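Bralura Tells Bathroom Owners to Stop Buying Organizers

Study of 298 home bathrooms finds little to support the claims made for trays, caddies and drawer inserts
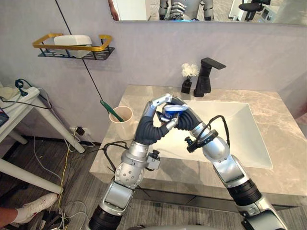
UKINCOMBE, 30 September 2020 – Bralura, the home advice service, today published the results of its first bathroom counter study, and people hoping for a shopping list will be let down. The study followed 298 households over the spring and early summer. Half were given a set of matching storage pieces for the area by the sink. The other half were given nothing except a one-page sheet asking them to take everything off the counter and put back only what they used every day.

By the end of June, the two groups had counters that were equally crowded. The households with the storage pieces had filled them.

"We have been told for years that a messy counter is a storage problem," said Mared Gittins, who led the study for Bralura. "I would like to see the evidence for that. We went looking and came back with a lot of full trays."

Bralura is also doubtful about the word "spa," which turned up on the packaging of many of the storage sets it looked at before the study began. A bathroom counter is where people brush their teeth and spit. A cup with a toothbrush in it does that job well enough, and the service sees no reason to hide the cup in a drawer so that it has to be taken out twice a day. Households that tried to keep a completely bare counter gave up sooner than any others, often within 7 days.

Flowers, real or artificial, got a mixed review. Several households liked having a small vase near the faucet and kept it for the whole study. Others found that artificial flowers collected dust and toothpaste spots and were hardly ever washed. Bralura's advice is to keep one if you like looking at it and will rinse it when you clean the sink. It makes no claim that a vase will improve anyone's morning.

Wall shelves did somewhat better. A shelf mounted above the counter does free up the surface beneath it, and open shelves with holes in the base were easier to wipe down than solid ones. But the benefit depended on how much was put up there. Shelves holding one or two things stayed that way. Shelves that started out with five or six things had usually gained more by the next visit.

Stone counters came in for the most complaints. Owners of marble tops said they had been sold on a surface that looked clean. Gray veining does hide a stray hair or a water spot, and Bralura's home visitors found that this cut both ways, with soap film left in place far longer than on plain white tops. The advice sheet suggests a soft cloth, warm water and a little dish soap, and warns against vinegar and lemon, which can etch marble no matter how often they are recommended as natural cleaners.

"People kept asking me what they should buy," said Iestyn Pumphrey, who made many of the home visits. "I told them a cloth. They were not very pleased with me."

Bralura admits that its study has limits. Households signed up on their own, all of them live in or near Ukincombe, and some may have tidied before a visit. The service plans to repeat the work with a larger group before it says anything about kitchens, where it expects to find the same thing but is not prepared to promise it.

The full report and the one-page sheet are free from the Bralura office in Ukincombe. The first 2000 printed copies of the sheet are ready now.

About Bralura
Bralura gives advice on cleaning and running a home. It does not sell storage products or take payment from companies that do.

Press contact: Ffion Hughes, Bralura press office, Ukincombe, extension 328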